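Flircombe lab passes 1,840 towel examples, and would like your old jeans

FLIRCOMBE, 2026-08-01 — It takes a good deal of patience to teach a machine to deal with laundry, and the small team at Costier has been finding that patience since February, one crumpled towel at a time. This week the group said it had saved 1,840 examples for Bellini, the learning system it hopes will one day sort out a heap of washing without much help.

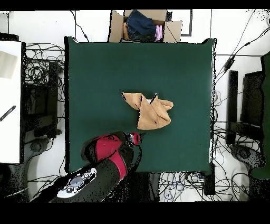

A tan towel on the green table at Costier, with one of the arms beside it.

Each example is one try from start to finish, with a person steering and the cameras and joint readings all saved together. Viola Pagano, who runs the sessions, likes her crew to stop after 50 tries — tired hands make sloppy examples, she says, and Bellini will learn the sloppiness right along with everything else. 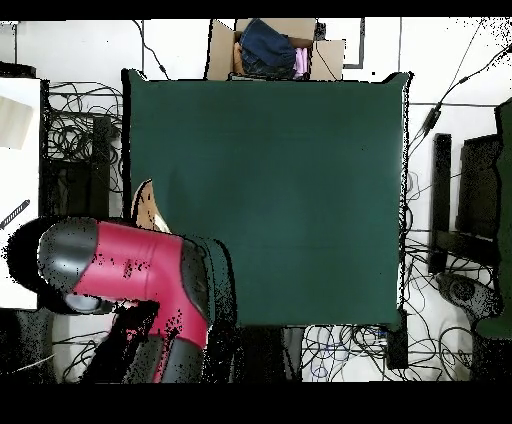 Why the misses stay in

The team used to throw out any try that went wrong. Now those are kept and labeled, so the system has a chance to see what a poor grasp looks like and how a patient person gets out of it. Labeling is slow going, and Nazareno Monti has six people sharing the work in a room that was plainly meant for fewer (there is a kettle, thank goodness). 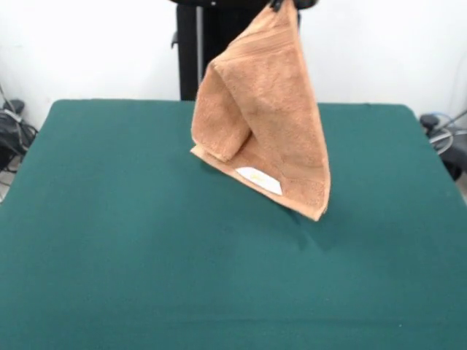 Held by a corner: a towel hangs from the gripper over the table.

Picking up a towel is one thing, and finding a second corner to hold is quite another. Most of the coming month will go to that, along with more denim and a few thinner fabrics.

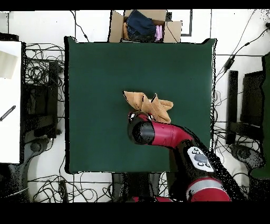

Natalina Bortolotti would like to see the thin fabrics moved up the list, and told us that a system raised on thick towels will be in for a shock the first time it meets a pillowcase. Clean donations of any kind can be left at the front desk until 5.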